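Workshop tips: can a machine strip an old PC for you yet?

Readers ask us every few months whether the dull jobs can be handed over. Milagros Pangilinan, who runs the repair bench at Hukwood, sent us her notes on taking old desktop towers apart for parts.

Short answer: a robot arm can do some of it, slowly, on a bench set up for the purpose. For the odd tower at home, a screwdriver and a clear table still win.

Before you start

Shut down, unplug at the wall, then hold the power button in for a few seconds. Lay the case flat with the open side up. Everything you want to reach then faces you, whether the hands are yours or a machine's. Leave the power supply's own casing shut.

Jobs a machine can manage

Lifting out a part that is already free. Hard drives on plastic brackets are the best case, as the shape is known and there is a good edge to grip. Give each part a fixed place to land — a moulded holder is better than bare bench. Milagros reckons on 12 seconds for a drive by hand. She allows the arm 2 minutes.

Jobs that still need you

Cables. They bend, they hide the plugs and they never lie the same way in two cases. The tower on the bench has yellow and black power wires looping across the middle, with orange and red ones threaded in near the board. A person pushes them aside without thinking. An arm has to find each one first. 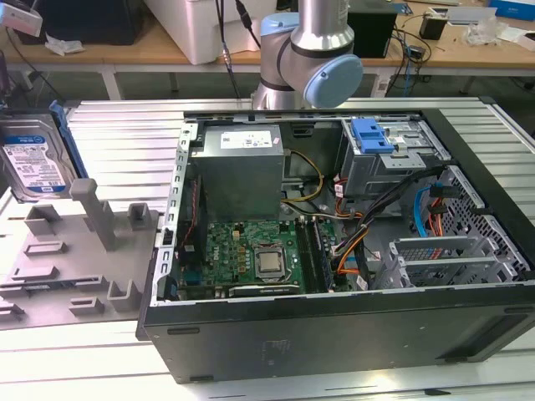 Memory and processor

Memory comes out by hand: open the clips at the ends of the slot and lift straight up. With the cooler off, keep fingers away from the top of the processor. Lift the lever before you try to move it. We would not give either job to a gripper yet.

Is it worth the money?

Milagros was quoted 1,850 pounds for a small second-hand arm, with another 200 for holders. At home that makes no sense. A shop with a steady run of one model might get its money back, but mixed cases mean setting up again each time.

Sorting afterwards

Keep screws in a lidded tub, one tub per machine. Wipe or destroy drives before they leave the house, and ask your local tip where it takes circuit boards.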